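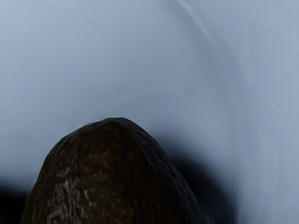

Can you pick a gripper in simulation before you buy the hardware?

Mostly, as long as you only ask the sim about reach, clearance and finger shape, and save the questions about grip force for a real bench.

1/ OK so I've been promising a gripper comparison since September and I finally sat down and did it. Two parallel grippers, the Zondmont and the Perdale, same arm, same table, same controller settings, all in sim. Thread!

2/ Quick setup for those who like that stuff. Arm stands on the floor next to the table, reaches across, picks fruit off a plate at the far end. I used the Restrepo controller for everything, mainly because I already had my config files for it and I'm lazy about config files.

3/ Each gripper got 100 tries per layout and I ran 4 layouts. Between tries the fruit gets nudged and rotated a little, and everything else stays put. The cans and the lime are there as clutter. I like a table that looks like a table somebody eats at.

4/ Why kiwis? They're small, they're oval, and when two of them touch there's no clean place to put a finger. An apple sitting by itself makes every gripper look like a genius. Two kiwis side by side is where you start yelling at your monitor.

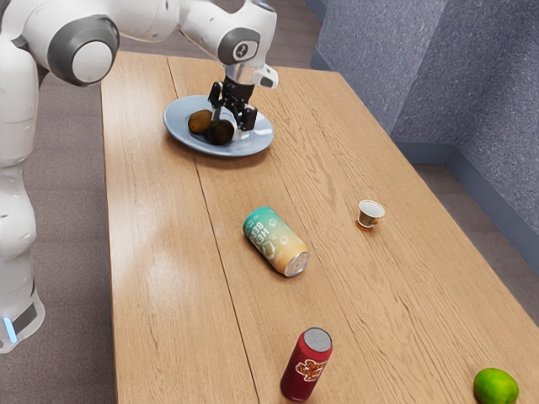

5/ First real difference: getting the fingers down between the fruit. The Zondmont fingers are thin at the tip and mine slid in without much drama. The Perdale ones are chunkier, and it kept bumping the neighbor before it had hold of anything. Same approach path both times, I checked, and then I checked again because I wanted to like the Perdale more (it's so much cheaper!!)

6/ Second difference: how far they open. Perdale wins this one easily. If you're grabbing cans all day, stop reading and go get the Perdale. With the Zondmont I had to line up pretty carefully on a can standing upright, and for the one on its side I had to turn the wrist to come in across the body.

7/ Somebody always asks about cameras so let me get ahead of it. I tried one view from up over the table and one down low at plate height. The high one is great for planning and kind of useless for telling whether a fingertip is on a kiwi or just next to it. The low one gets confused as soon as one fruit hides the other. I ended up using both and letting the controller argue with itself.

8/ Speaking of the controller. Restrepo has a "soft approach" setting that slows the last bit of travel. I had it off for my first batch, which was 176 tries I then threw away, because both grippers were shoving fruit all over the plate and the numbers told me nothing. Turn it on. It's under motion, then advanced, then a little arrow you will not notice.

9/ I also gave the Drestow controller an evening. Nicer screens, way better logging, and it replays a failed grasp frame by frame, which I loved. But it kept picking an elbow-high route to the plate that took forever, and I couldn't find a way to talk it out of that. If you know the trick please tell me, I'd switch tomorrow.
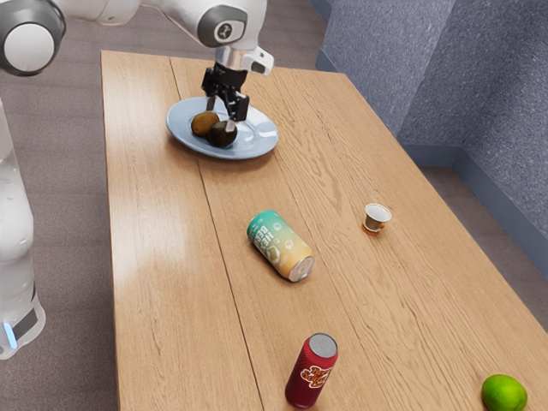

Fingers down at the kiwis, cans and lime still on the table.

10/ Things I'd take with a grain of salt: anything about squeeze. My fruit in here is stiffer than fruit you'd buy. A grasp that holds in sim could be jam in your kitchen. I set the force low for both grippers and left it alone, so don't read this as a "gentle on produce" test. Totally different test.

11/ Also the table is pretty shiny in this build and I suspect the reflections threw off the depth on a few tries with the high camera. I haven't proven that. I want to swap in a dull tabletop and rerun just that layout.

12/ Where I landed: Zondmont for fruit, Perdale for cans and anything wide. If I could only have one on my arm I'd go Zondmont and put up with the narrow opening. Ask me again when I've had to pay for replacement fingers, lol.

13/ Next up is over 1,000 tries on one layout with the fruit order shuffled, running overnight while I sleep. Avocados are going in the mix too. I'll post the failure clips first, those are the fun ones.

14/ Config files are going up once I clean out my embarrassing comments. Replies are open if you've got a layout you want me to try, small round stuff especially!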